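Community Help > Home and Workspace > Small Offices

Long white desk along a window wall - how do I divide it up without it turning into a junk shelf?

Posted by Mekdes Abdella, August 2021

Hello everyone! I've been reading this board for ages and have picked up so many good ideas (the thread on taming drawer clutter changed my life, or at least my kitchen), so I hope you won't mind a question from me. We moved into one office room this summer, and I've been handed the job of making it pleasant to work in. It's a nice room. Wooden floor, plain light gray wall at one end, white ceiling with the pipes left showing, and a big window with white horizontal blinds. The desk runs right along the window, and we have a black mesh chair with a headrest that everybody fights over.
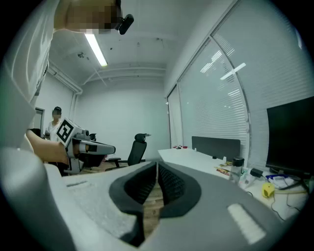
The room looking toward the gray back wall, with the desk along the window.

My trouble is the desk itself. There's a dark gray fabric panel on it, and I had hoped that would make people feel they each had a spot of their own. What happens is that things drift. Somebody puts down a water bottle, somebody else leaves a power adapter next to it, and by the end of the week I can't tell whose stuff is whose and I'm too polite to throw any of it away. I've thought about buying a second panel, or little trays, or one of those low shelf units that sits on top of the desk. My budget is 165 dollars for the whole thing, and I would love to have a bit left over for a plant.

I'm also wondering about glare. The blinds help, but the ceiling lights show up in the window as reflections, and I find that tiring late in the day. Has anyone dealt with that? Thank you so much in advance, and sorry for going on!

Raghda Qudah

Hi Mekdes, and welcome! I set up a long shared desk a lot like yours when my sister and I started our alterations business, so I feel for you. Please hold off on the second panel for now. I bought two extra ones from Monda, and all they did was give people a taller wall to pile things against. They're still in my garage.

What worked for us was giving each person one shallow tray, and I do mean shallow, so nothing can be buried in it. Anything left outside a tray when we lock up goes into a "lost sheep" box by the door, and the box gets emptied at the end of the month. I felt mean doing it at first, but people came around quickly and now they go and check the box before they ask me where anything is.

For chargers and adapters, get them off the desktop. We used a stick-on cable channel along the underside at the back, with the power strip mounted under there as well. Wipe the underside with rubbing alcohol first and let it dry completely, then press the channel on hard and leave it overnight before you hang any weight on it. Mine fell down twice before I learned to be patient! Leave a little slack at each seat so nobody has to yank on anything.

And do look at what is living under the desk while you're at it. A bin belongs there, and a bottle on the floor always gets kicked over (ask me about the carpet in our old place). We have one small bin per desk and I wouldn't want to go back to sharing, as loose papers and empty packets seem to settle wherever the nearest bin isn't.

As for the glare, tilt the slats and see how the room looks at different times of day before you spend any money. I also moved my own monitor so that it sits side-on to the window, and my eyes have been happier ever since. 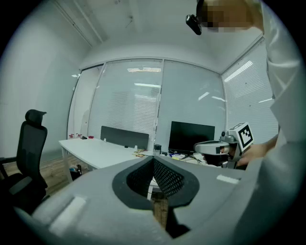 Jaxon MacLeod

I'd skip the trays. We had them and they just became small messy desks on top of the big messy desk. Get a pegboard or a drawer unit on wheels.

Maja Sadowski

I'm somewhere between Raghda and Jaxon on this one. Trays are fine for pens, tape and the little colorful bits and bobs that every office seems to breed, but papers and packages need a standing file or they'll spread out flat and stay that way. I use an upright sorter with three slots, marked "today", "waiting" and "going out". It doesn't take up much room and it can stand right up against a fabric panel.

Something else to try - pin things to the panel you already have, if the fabric will take a pin. Test one low down at the back first. Mine holds a calendar, a small key hook and a cloth pocket for sticky notes, and that cleared more space than anything I bought. Jaxon's rolling drawers are a good idea too, but measure the height under the desk before you order, and check that a chair with arms can still tuck in next to them. I didn't, and I had to send mine back in December, in the snow, with a very grumpy courier.

About those reflections: if your light fixtures are on separate switches, try turning off the one nearest the glass in the afternoon and using a small desk lamp instead. It made our room feel much softer. And please do get the plant!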